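Search this journal Go Advanced search

4. Where the pens went

4.1 The shared cup as a small commons

Readers who came to this paper through the literature on grazing land or fisheries may wonder why we spent a winter following ballpoint pens. The short answer is that we love them as a study object. A shared pen is cheap and useful, it belongs to everyone in the building, and it leaves in a jacket pocket without anybody meaning harm. Most of the classic questions about common goods can be asked of it at a cost that a small department can cover out of its own budget.

The Drirkutora study placed 1000 pens, each with a tiny serial number under the clip, in open cups at 18 desks across three sites: the reading rooms at Sutherland, the customer counter at Lestance, and the open-plan floor at Ellgate. The pens were put out in January. Staff were told that a study of desk supplies was under way and that they should use the pens as they liked. Visitors were told nothing beyond a notice at the entrance.

Each desk had one cup. Cups were checked before opening and again after closing, and the serial numbers were logged by hand on paper sheets (with our own pens, kept on strings). A pen found anywhere else in the building was logged with its location and left where it lay. We did not restock. Several desk managers asked us to, some of them more than once, and we are grateful for their patience.
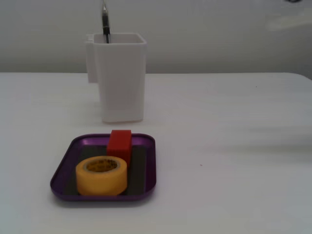

The idea of treating office supplies as a commons is an old joke among economists, and we were delighted to find how well the joke holds up under measurement. Loss was fastest in the first days, when the cups were full, and slowed as they thinned out. This is the reverse of what a simple race for a scarce good would predict. People seem to take freely from plenty and to hesitate over the last few. In the interviews, one counter clerk at Lestance called it "the last cookie problem," and the name stuck with the whole team.

4.2 Return and drift

Of the pens set out, 532 were back in a cup at the final count. That number surprised us very much! Our own guess, written down and sealed before the start, had been far lower. What makes it more interesting is that a good share of the returned pens were in the wrong cup. They had drifted, sometimes across a whole floor, and had been put down by someone who saw a cup and understood what it was for.

We want to stress this point, as it bears on how the return rate should be read. A person who brings a pen back to a different desk has done something generous for strangers at a cost to the first desk's supply. From the view of any one desk, such a pen is lost. From the view of the building, it was only moved. Earlier work that tracked single cups would have counted every one of these pens as a theft.

An open cup placed in plain sight appears to act as an invitation. At Ellgate, where two desks kept their cups in a drawer for part of the study, almost no stray pens came home to those desks. The same desks began to receive strays once the cups were back on the tabletop. We can't rule out other causes, and with so few desks the comparison is only suggestive, but it fits with what people told us. They put pens where they could see that pens go.

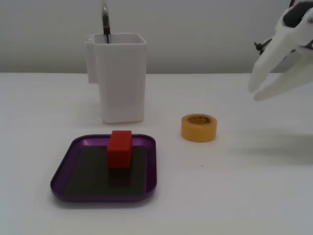
Figure 7. White plastic container of the upright, open-topped kind, on a white table.

Cup shape was not part of the original design, and we regret that now. The sites supplied their own, so shape and site are tangled together and can't be pulled apart in the analysis. Wide, low trays were used at Sutherland and collected a remarkable range of other things - paper clips, bus tickets, a single earring - which may have made them look less like a home for pens. Tall narrow cups hold a pen upright and hold little else with any comfort. A follow-up that assigns shapes at random would be easy to run, and we would be very happy to share our log sheets with anyone who wants to try it.

4.3 What borrowers said

We interviewed staff at all three sites after the final count. Nearly all of them said they return borrowed pens, and nearly all of them had one of ours on their person at the time. (We checked only when invited to.) The reasons given were cheerful and varied. Some people had never noticed the pen in their hand. Others saw a pen from work as still being "at work" so long as it was in their work bag.

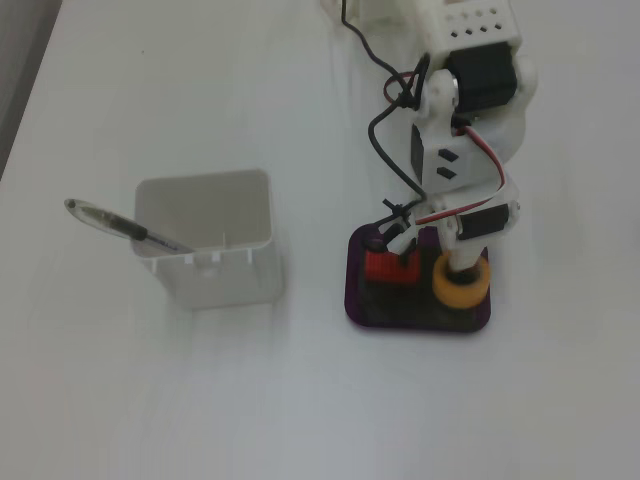 A second theme was reciprocity. Staff who had lent a personal pen and not seen it again felt entitled to the next one that came along, and they spoke of this as settling a balance with the building as a whole. Nobody described it as settling with a particular colleague. This kind of loose, group-level accounting has been described in shared kitchens too, and it deserves far more attention than it gets.

Visitors are harder to speak for. We reached only a few of them, mainly at the Lestance counter, where the wait can be long and people are glad to chat. Their pens went missing at a higher rate than staff pens, yet a handful mailed theirs back, one with a note of apology and a pressed leaf.

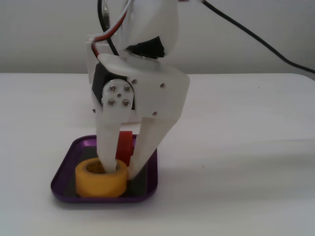 4.4 Limits

Serial numbers were small and sometimes rubbed off, so a few returned pens could not be matched to a starting desk and are left out of the drift figures. The study covered one season only. Winter coats have deep pockets, and we would dearly like to see the same count made in summer. Finally, the checks themselves may have reminded people of the study, though most staff we asked thought our morning visitor was there about the heating. Desk-level counts are given in Appendix 2, with the wording of the entrance notice.

Reader comments (3)

Rosângela Assunção
Lovely work. We tried something like this with umbrellas and never got past the first rainy morning. Did you note ink color? In our building blue disappears well before black.

deskbound
The part about drawers matches my office completely. As soon as the cup got moved behind the monitor the strays stopped coming. Moved it back after reading this.

M. (library staff)
Seven of your pens are still in our lost property box at Sutherland, in case you want to amend the total.

Contact the editors | Copyright the authors | Back to top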